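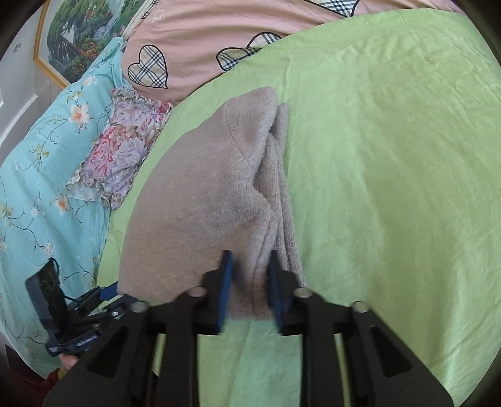 starnero_bench
OK so I'm 12 sweaters in with the hand-held gripper pair and I swear knits are the worst. The ribbed layers slide over each other every time I close the jaws. Blue pads are too slick maybe? I've got almost 800 clips saved since June and my folds still look lumpy.

3 comments · 7 shares

Olura
Pads are fine imo. You're squeezing too hard — loosen the linkage and pinch only the hem.

bollis964
Disagree! Mine slipped on everything till I swapped pads. Also try a table, a bed sheet moves with the sweater.

starnero_bench
The bed stays lol, but I'll try softer pads tonight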